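An afternoon at the Rimusitz open day
May 29, 2026

I had been meaning to go to the Rimusitz open day for longer than I care to admit, and this year the weather was kind, the bus turned up, and I finally ran out of excuses. The place sits behind the old Price warehouse, down a lane I walked past twice before I spotted the sign (take the turning by the post box, if you're going!).

Inside it was all very friendly. Somebody put a cup of tea in my hand before I had my coat off, and there were 14 stops on the printed trail, which I followed in entirely the wrong order. I did the long corridor display first, then the Sevska room, where I meant to stay for five minutes and stayed for 40, mostly on account of the children's books. 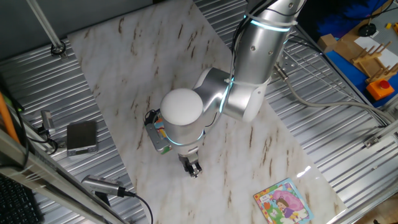
I have a weakness for picture books, and especially the small square sort that fits a child's lap and slips down the back of every sofa. The one that won me over had a light blue border and a brown-haired girl on the front, with something large and pink spreading over her head. I went back and forth between mushroom, umbrella and flower, and I still couldn't swear to any of them. It took me straight back to the box of books at my grandmother's, which I read in the same order every wet Sunday.

I liked the marble pattern underneath too, white with brown veins running through it, a bit like a good cheese. It made the greens and reds and yellows of the cover look very cheerful indeed. The lights do bounce off it, mind you, so I found myself shuffling sideways to get a proper look.

After that I had a sit down, ate 2 biscuits (all right, 3) and went round again to see what I'd missed.
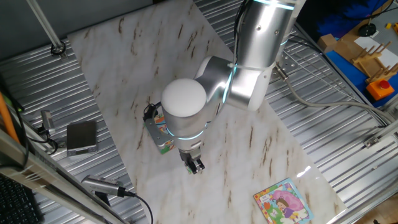

Is it worth taking small children along?

I would, provided you go early and start with the Sevska room, as the corridor has a lot of reading in it and little legs get tired. Bring a snack as well, because the tea table was down to crumbs by the time I left.

There is another open day planned for October, and I've already put it on the kitchen calendar. The bus home was late.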